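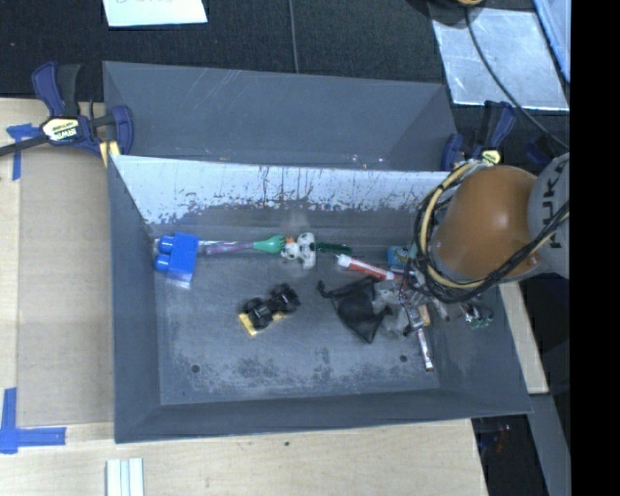 Section 3. Stage hookup, Tulico hand drum mic kit

Read this before load-in. Takes 60 min if the cables are labeled, longer if not.

1. Unpack the mixer, three clip mics, stand adapters. Check against the packing slip. Missing parts, email Giorgia Parisi at Amthorpe before the event, not after.

2. Set the mixer on the house side of the stage. Power OFF. All faders down.

3. Clip one mic to the rim of each drum. Leave a finger width between mic and skin. Don't touch the skin.

CAUTION: Ask the player first. Some drums are not to be handled by crew, and that goes for moving them too. If the answer is no, use a floor stand.

4. Run cables to inputs 1, 2 and 3. Flutes and lead vocal go to 4 and 5. Input 7 is for the announcer, keep it free.

5. Mixer on, then speakers. Always in that order. Reverse it when you shut down.

6. Have the drummer play at full show volume. Bring gain up til the red light blinks, then back off a little.

7. Low cut ON for flutes and vocals. OFF for drums or you lose the bottom end.

Note: the low cut switch is on the back on older units. Small, black, easy to miss.

8. Walk the room. Boomy near the walls? Pull the low knob down one notch and listen agian.

CAUTION: Phantom power stays off untill every cable is in. Loud pop otherwise, can damage speakers.

9. Save the settings. Hold SCENE, pick a slot, let go when it beeps. Name it after the act, not "test".

Outdoor shows: foam covers on everything, even if it looks calm. Cable runs over 100 ft need the heavy cable (gray bag).

No sound at all? Check mute on the main channel. Then the cable. Then call Gianni Costa at the stage desk.

Dance groups with ankle bells: see Section 4, floor mics.

Last revised 28 March 2018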